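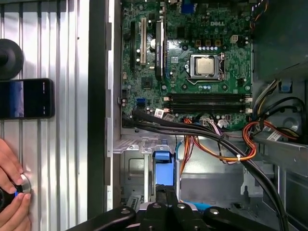
*A Dell desktop with its side open and the gripper at the edge of the case.*

**For release in June**

# Priltisico releases Gravier 4, planning software that knows when to leave a cable alone

Priltisico today released Gravier 4, the newest version of its perception and planning software for robots that take old computers apart. It is available now to existing customers, who have been asking for it since the last one, and to new customers, who have been spared the wait.

Gravier takes pictures from a camera at the robot's wrist, works out which parts are in reach, and plans a path for the gripper that doesn't go through anything somebody wants to keep. The first two jobs have behaved themselves for some time. The third is where most of the past year went.

The trouble is wiring. A motherboard is flat, stays put and looks much like its drawings. A bundle of power leads has no drawings and takes its own view of where it ought to be. Earlier versions of Gravier treated every cable as a solid wall, so the planner would study an open case at length and then politely decline to enter it. Customers described this behaviour as cautious. They also described it in other ways.

Version 4 models cables as soft obstacles with a cost attached. The planner may brush past a loop if the detour is worse, and it slows down when it does. It will still refuse a path that hooks a finger under a bundle, and the log now tells the operator which bundle it objected to. The old log said "no".

Drive bays have been given their own treatment. A hard drive in a plastic carrier has to come out straight, and a few degrees of tilt is enough to jam it in the opening.
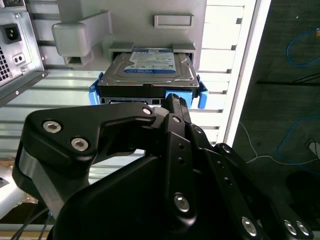
Gravier 4 estimates the direction of the bay from the carrier rails and the surrounding panel, then corrects that estimate during the pull. If the force at the fingertips climbs, the controller stops, backs up and tries a slightly different angle. It will do this 12 times before asking for a person. The limit can be changed in the settings, although our own test crew would like it known that they chose the number after watching what happens without one.

The perception model was retrained on 886 labelled teardown sessions. Shiny metal was given particular attention. Brushed and ribbed surfaces throw bright bands back at a wrist camera, and previous versions were inclined to see edges in them, some of which they tried to pick up.

Also new in this release:

- **Flimier**, a replay tool that lines up the wrist view, the planned path and the path the arm took, so that disagreements between the last two can be settled at a desk
- Part labels that can be renamed by the customer without editing a file by hand
- A pause command that works in the middle of a move
- Start-up in 10 seconds, down from long enough to make tea

Gravier 4 runs on the same hardware as version 3. Saved cell layouts carry over, but custom grasp files need to be converted once using the supplied script. Please keep a copy of the originals. The script has been well tested and we would still keep a copy.

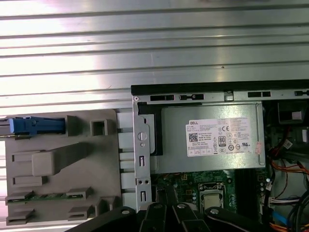
Ó Conaill, which ran the software ahead of release, said the planner was now quick enough that its operators had stopped wandering off between moves, and that it would trade half the new features for better handling of plastic clips. It added that the replay tool had ended several arguments and started one.

Clips are on the list for the next update. Licensing terms are unchanged from version 3, and customers with a current support plan can download Gravier 4 from their Priltisico account. Release notes, including the known issues, are in the same place and are longer than this announcement.

**Media enquiries:** Priltisico press desk, mornings preferred.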